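Section 5: Recording your first story with Utora

Now for the fun part! By this point you should have Utora installed and your microphone chosen (see Section 3 if the level meter isn't moving). This section takes you from a blank project to a finished telling you can share with your storytelling circle.

Before you start

Pick a story you already know by heart, or very nearly. Family stories are brilliant for this, and so are the short ones you find yourself telling at every party. Save the long epic for later – you'll enjoy it far more once your fingers know where the buttons are.

Setting up the project

1. Open Utora and choose New Telling.
2. Type a working title. You can change it whenever you like, so "the one with the goat" is perfectly fine.
3. Set the length guide. It starts at 6 minutes, a lovely size for a first go.
4. Under Listeners, choose Just Me or My Circle.
5. Select Create. The Beats panel opens on the left.

Note: My Circle lets invited members hear your drafts as soon as you save them. If you want to surprise them, choose Just Me and switch over when you're ready.

Adding your beats

A beat is a moment the story can't do without: the knock at the door, the wrong train, the thing your aunt said next. Utora shows your beats as cards while you record, so you can glance down and keep going.

6. Select Add Beat and write a few words. Keep it short! Full sentences tempt you to read aloud, and listeners can hear it.
7. Add your opening and your ending first, then fill in the middle.
8. Drag the cards until the order feels right. Try starting late in the story, just to see what happens.

Caution: Deleting a beat also deletes any recording attached to it. To keep the sound, use Park Beat instead.

Recording

9. Sit or stand comfortably and have some water nearby.
10. Press Record and wait for the three soft clicks.
11. Tell the story to one person. Our tester Theano Koutsoukos pictures her oldest friend across the table, and her tellings are a joy.

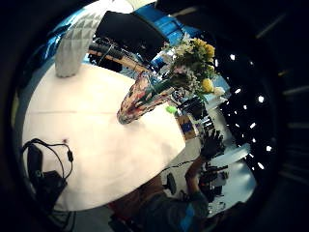
12. If you stumble, pause, take a breath and say the line again. Utora marks long pauses on the timeline, so you can find the spot quickly afterwards.
13. Press Stop, then Save Draft.

Note: If message 3801 appears, the disk is full. Leave Utora open, free up some space and press Save Draft again.

Listening back

14. Play the whole thing through once without touching anything. (Hard, we know!)
15. On the second listen, press M wherever your attention drifts. Each press drops a marker.
16. Trim or re-record at the markers, then save again.

You may be surprised how much life there is in a slightly wobbly take. Laughs, sighs and little restarts often belong in the story, so trim gently.

To invite people to listen, go on to Section 6, Sharing with Your Circle.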